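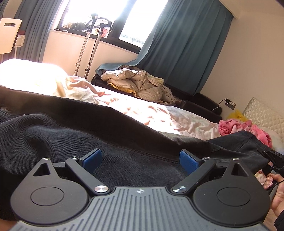
Sleep and Screen Use Among First-Year Students
Project report, Health and Society 2
Hajar Cherkaoui and Žydrūnas Mägi

Print this page | E-mail this page

1. Background
We wanted to know if students who put their phones away before bed fall asleep faster than those who don't. Most of the advice we found says to stop an hour before, but few of the leaflets say where that number comes from.

2. Method
We sent a short survey to first-year students in the Konel and Moradi dorms in May. Of the 108 people who replied, 28 agreed to keep a sleep diary. They wrote down when they last used a screen, when they turned off the light and how long they thought it took to fall asleep.
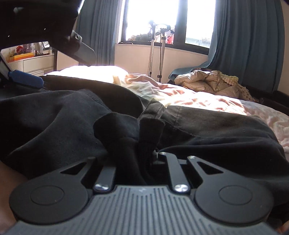
The diaries were filled in by hand the next morning and typed up by Žydrūnas. Naps were left out. So were nights spent away from the dorm - mostly weekends at home.

3. Results
Students who stopped 60 minutes or more before lights out reported falling asleep a little sooner. The difference was small, and it nearly went away when we left out exam week. Noise in the hallway came up more often than phones in the comments, mainly from Konel.

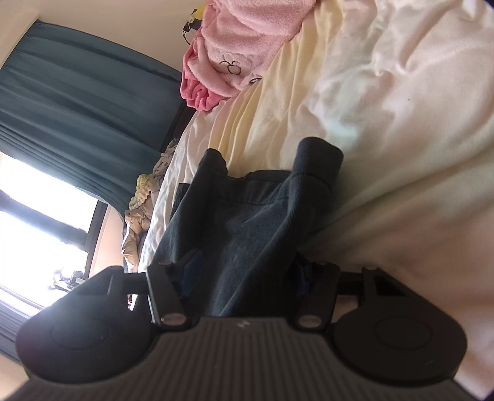

4. Problems with the study
People are poor judges of when they fell asleep. We also had more early risers than we expected, and two diaries stopped halfway.

This site uses cookies. Accept | Settings

Contact | Copyright Predier Student Projects | Back to top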